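From: Beathag Hepburn
To: clokley-neighbors list
Date: 7th September
Subject: Re: [clokley-neighbors] Visiting hours at the care home and the path closure

Nele Mühlbauer wrote:

> Does anyone know what the current rule is at Gerkska House? My aunt is on the
> ground floor and I was told over the phone that visits indoors were back, then
> when I got there the desk said garden only and I needed to book. I drove 80
> miles. I'm not angry with the girl at the desk, she was only reading off the
> sheet she had. But the sheet and the phone should say the same thing.
>
> Also, is the path behind the home shut for good? My aunt likes to watch people
> go by on it and says she hasn't seen a soul since last week.
>
> Nele

Nele,

I'm sorry about the drive. My mother is on the same floor, so I called this morning and asked them to read me the whole thing slowly while I wrote it down. Here is what I have.

Indoor visits are allowed again for residents in the east wing only. The west wing is still garden visits because two of the staff there are out sick and they are waiting on test results. If your aunt's room faces the parking lot she is east. If it faces the path she is west. From what you say about her watching people go by, I think she must be west.

Garden visits have to be booked the day before, by phone, before noon. The online form is still up on their website but no one is reading it. I asked them to take it down and the woman said she would pass that on. Up to 2 visitors at a time. Kids count as visitors. You wear a mask until you are seated and you can take it off after that if you keep to your side of the table. They provide the masks but they are the small thin kind, so bring your own if you have a beard or wear glasses.

You can bring food if it is sealed. Last time I brought a cake I made myself and had to take it home again, which upset Mom more than it did me. Store-bought in the box is fine. Flowers are fine. Library books are fine but they hold them at the desk overnight. 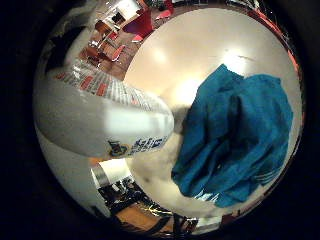 White finger, with the red-marked surface behind it.

On the path: it is shut between the home and the Tedesco Street bridge while the town replaces the drain. It is not for good. The sign says the end of September. Amedeo Sorrentino walked down and talked to the crew, and they told him the drain was in worse shape than they expected and it may run over. The detour goes up Deker Road, where there is no sidewalk on the home's side, so please don't send anyone that way with a walker or a stroller. If you go the long way past the school there is sidewalk all the way.

I did ask if the residents on the west side could have a different place to sit in the meantime. A lot of them used that path. I don't mean they walked on it, most of them can't, but they had their chairs at the windows and they knew the regulars. Mom had names for all the dogs. Now there is a fence with green cloth on it and she says it is like having the TV turned off. The answer was that the front porch is open to west wing residents from after lunch until supper, if there is an aide free to take them. There isn't always an aide free. If you want this for your aunt, ask for it by name ("porch time") and ask them to write it on her chart. Pierina Cirillo did that for her father and he has been out most afternoons since.

A few people have written to me off list asking if we should write to the state about the rules changing so often. I would hold off. There is a family call with the director, Mr. Lamptey, next week and he has said he will take questions on it. I'd sooner hear him first. The questions I have down so far are:

Why do the phone line and the front desk have different information?
Who decides when a wing closes, and how are families told?
Can there be one email to everyone when something changes?
Will the hairdresser be let back in?

The last one is from my mother and she would like it moved to the top.

If you have others, send them to me or reply here, but please trim the old messages when you reply. The last thread got so long that some people on the digest couldn't open it. If you can't be on the call, I will take notes and post them to the list. The number to dial in is the same as last time and the code is 1535. Press pound after the code or it just sits there.

Nele, if you end up booking for the garden, ask for the table by the kitchen door. It gets shade and you can hear each other. The one by the gate is next to the air conditioning unit and my mother can't make out a word there.

Beathag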